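Siobhán Breathnach has been the funny best friend, the worried sister and the woman behind the hotel desk. Next spring she gets to be the one everybody else is standing around! She has taken the lead in *Cronin*, the new Timura drama that starts filming in March, and if you have followed her for any length of time you will know how overdue this is.

The news came out on Friday, 6 August 1999, at a small press lunch that was supposed to be for something else entirely. Timura had invited the entertainment writers to hear about its winter schedule, and we were halfway through dessert when the head of drama stood up and read out the cast list. Breathnach's name was at the top of it. She was sitting at the back in a denim jacket, eating somebody else's cake, and she went bright red.

*Cronin* is the story of a ferry captain who comes home to run the family boat after her father walks off the job. The crew doesn't want her, the bank doesn't trust her, and the man who used to be her fiancé now owns the rival line. Yes, it's a soap setup, and I love a soap setup, but the two scripts I was allowed to look at are a good deal sharper than that sounds. There's a scene in the second one, with the captain and her mother and an unpaid fuel bill, that I would happily watch for the whole hour.

The first season will run 10 episodes. That's short for Timura, which usually orders 20 and then stretches the last few until you can see through them (we all remember the wedding that took a month). Ten sounds right to me. The writers said they'd asked for it that way, and that the ending was the first thing they put on paper.

## From the quiz show to the captain's chair

It's easy to forget how Breathnach got started. She was a contestant helper on *Naltach*, the afternoon quiz, back when it had a live band and a wheel that kept sticking. She was only meant to hand out the envelopes. Then the host lost his voice in the middle of a taping, she stepped in and finished the round, and the mail started coming. By the end of that season she had her own sketch every week, and the envelopes were somebody else's problem.

After that it was one supporting part after another. She was good in all of them, even in the hospital series that got pulled so fast they never explained who was in the coma. What she hadn't had until now was a role that asked her to be difficult. Captain Cronin is proud, short-tempered and wrong a lot of the time, and from the short reading she gave us after lunch, Breathnach is having a ball with it. She dropped her voice, slowed right down, and I forgot about the cake.
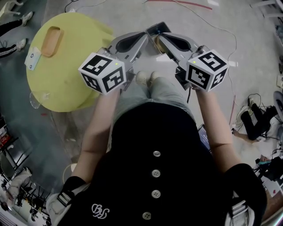

Breathnach told us over coffee that she had turned the part down the first time it was offered. She had read only the opening pages and thought the captain was too hard to like, and she said it was her mother who picked the script up off the kitchen table, finished it in one sitting and told her to call them back before they gave it to someone else. She called that same night - and had to leave a message.

I asked if she was nervous about carrying a series. She said she was more nervous about the boat. She gets seasick on a pier, by her own account, and a lot of the show will be shot on the water, so she has been going out every Sunday on a working ferry to get used to it. The first Sunday went badly. The second was better, and by the third they let her make the announcement about the snack bar.

The rest of the cast will be filled in over the fall. Timura says it wants new faces for the crew, and open calls will be held before the holidays. The part everyone is talking about is the father, who doesn't turn up until the fourth episode but is mentioned in nearly every scene before it. I have my own wish list for that one, and I'll keep it to myself so I don't jinx it!

There's music to look forward to as well. The theme is being written now, and the plan is for Breathnach to sing it. She has a lovely low voice that hardly anybody outside the *Naltach* sketches has heard, and she gave us four lines of it at the table without any fuss at all. It's a slow tune, a bit like something you'd hear at closing time, and I was still humming it on the bus home.
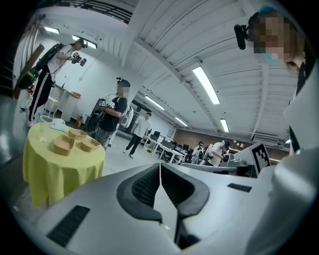
## Vote for the crew

Readers can have a small say in all this. Voteo, the phone poll that runs at the end of the Timura evening lineup, will let viewers choose the name of the ferry. Four names have been picked by the writers, and the winner gets painted on the side of the boat before the cameras roll. To vote, dial the number shown on screen and then enter 2911, followed by the number of your choice. Lines open on Monday evening after the late movie and stay open for two weeks.

One vote per household, they say, so settle it among yourselves first. In my house we're already split between two of the names, and it isn't getting any friendlier.

## When you can see it

No air date has been set. The head of drama would only say that it will be ready when it's ready, but with shooting planned from March into early summer, a fall start next year looks like a fair guess. Timura is keeping the Sunday night slot in mind for it, the one that comes right after the news, and that's about as big a vote of confidence as this channel gives anyone.

In the meantime, Breathnach still has her last few episodes as the hotel clerk to finish. She promised the character will get a proper goodbye, with a suitcase and everything. She also said there may be a slap in it, and she wouldn't tell us who gets slapped, though she did look very pleased about it.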